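Waleck 공작실 작업 일지
2018년 4월 19일
기록: Ylva Hedlund
열람: Dzifa Issahaku, Kwadwo Tsikata

1. 레일 고무 교체 건

전일 미결로 남긴 레일 고무의 접착 상태를 오전에 다시 확인하였다. 긴 레일 두 본은 양호하나, 짧은 레일 한 본은 끝단에서 손톱이 들어갈 정도의 들뜸이 발견되었다. 해당 구간을 벗겨 내고 목재 면에 남은 묵은 접착제를 스크레이퍼로 제거한 뒤 재도포하였다. 접착제는 기존 재고인 Pivinora를 사용하였으며, 개봉일이 용기에 적혀 있지 않아 금번부터 뚜껑에 날짜를 기입하기로 한다. 도포 후 양면을 따로 두고 11분간 건조한 다음 압착하였다. 제품 안내서의 권장 시간보다 짧지 않은지 Tsikata 씨가 문의하였는바, 안내서는 실내 습도에 따른 조정을 허용하고 있어 그대로 진행하였다. 다만 습도계 수치를 기록하지 아니한 것은 본인의 누락이다.

압착에는 클램프를 사용하였고, 고무의 코끝이 눌리지 않도록 받침목을 대었다. 받침목 가운데 하나는 모서리가 닳아 있어 교체가 필요하다. 자투리 너도밤나무가 선반 아래 칸에 있으므로 별도 구매는 하지 않는다.

2. 슬레이트 수평

이음매 부위의 단차를 직각자와 얇은 틈새 게이지로 점검하였다. 가운데 판과 창 쪽 판 사이에 미세한 턱이 감지되어, 다리 쪽 쐐기를 조정한 후 재측정하였다. 조정 순서는 종전과 같이 가운데 판을 기준으로 하고 바깥 판을 맞추는 방식을 유지한다. 지난번 작업에서 바깥 판부터 시작하였다가 전체를 다시 풀었던 일이 있으므로, 신규 작업자에게는 이 점을 먼저 전달할 것.

이음매 충전은 밀랍으로 하였다. 석고계 충전재를 선호하는 의견도 있으나(Issahaku 씨), 재작업 시 제거가 번거롭고 가루가 천 아래로 들어간다는 문제가 여전하다. 양 방식의 비교는 5월에 들어올 작업분에서 실시하기로 합의하였다.

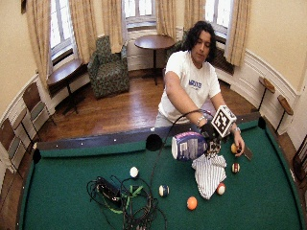

밀랍은 약한 불로 녹여 이음매보다 조금 높게 채우고, 굳은 다음 날을 눕혀 깎아 내었다. 날을 세우면 밀랍이 뜯겨 나와 다시 채워야 한다. 나사 머리 위의 오목한 자리도 같은 방법으로 메웠다. 남은 밀랍은 300g이며 다음 한 대를 작업하기에 충분하다.

3. 천의 장력

천은 Zutham 사의 모 혼방 제품으로, 결 방향 표시가 가장자리에 인쇄되어 있지 않아 손으로 쓸어 확인한 뒤 분필로 표시하였다. 결은 헤드 쪽에서 풋 쪽으로 향하게 놓는다. 표시를 생략하고 재단한 과거 사례에서 한 장을 버린 바 있다.

장력은 풋 쪽을 먼저 고정하고 헤드 쪽에서 당긴 다음 양옆으로 나아가는 순서로 한다. 스테이플 간격은 기존 지침을 따르되, 포켓 주변에서는 천을 세 갈래로 나누어 접고 주름이 안쪽으로 몰리지 않게 한다. 사이드 포켓의 절개를 지나치게 깊게 넣는 경향이 있다는 Tokarz 씨의 지적이 있었다. 이에 따라 절개 깊이를 줄여 보았으며, 접힌 부분이 다소 두꺼워졌으나 레일을 얹었을 때 간섭은 없었다.

당김의 정도를 수치로 남길 수단이 아직 없다. 현재는 손가락으로 눌렀다 놓았을 때의 복원을 보고 판단하며, 작업자에 따라 결과가 다르다. Aryee 측에 간이 장력 측정구의 대여 가능 여부를 문의하였고 회신을 기다리는 중이다.

4. 관리 및 청소

솔질은 결 방향 한쪽으로만 한다. 진공청소기를 쓸 때에는 흡입구를 천에 밀착시키지 않는다. 초크 가루는 레일 밑선에 가장 많이 쌓이므로 이곳을 먼저 털고 바닥면으로 나온다. 물걸레는 어떠한 경우에도 사용하지 않으며, 얼룩은 마른 흰 천으로 눌러 닦고 담당자에게 보고한다. 다림질은 솔질을 마친 후에 시행한다. 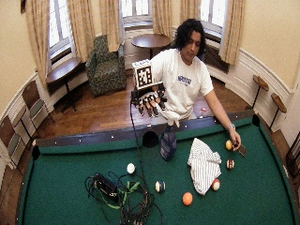

녹색 천을 씌운 당구대와 레일 너머의 청년. 천 위에 검은 케이블이 뭉쳐 있다.

천의 신축에 관하여는 설치 후 14일이 지난 시점에 재점검하는 것을 원칙으로 한다. 이때 네 모서리와 사이드 포켓 주변의 들뜸을 보고, 필요하면 레일을 풀어 한 차례 더 당긴다. 일정은 Moschos 씨가 공용 달력에 등록한다.

5. 미결 사항

가. 받침목 교체(담당: Tsikata).
나. 습도계의 위치를 창가에서 작업대 옆으로 이전할 것. 현 위치의 값은 실내를 대표한다고 보기 어렵다.
다. 레일 볼트용 와셔 재고 부족. 3봉 추가 주문 요청서를 제출하였다.
라. 재접착한 짧은 레일의 반발 시험. 긴 레일과 같은 공, 같은 경사대를 사용하고 튕겨 나온 거리를 표에 기입할 것. 압착 해제 전에는 시험하지 않는다.
마. 분필 표시가 남은 가장자리 천은 폐기하지 말고 얼룩 제거 시험용으로 보관한다. 상자는 밀랍 옆 칸에 두었다.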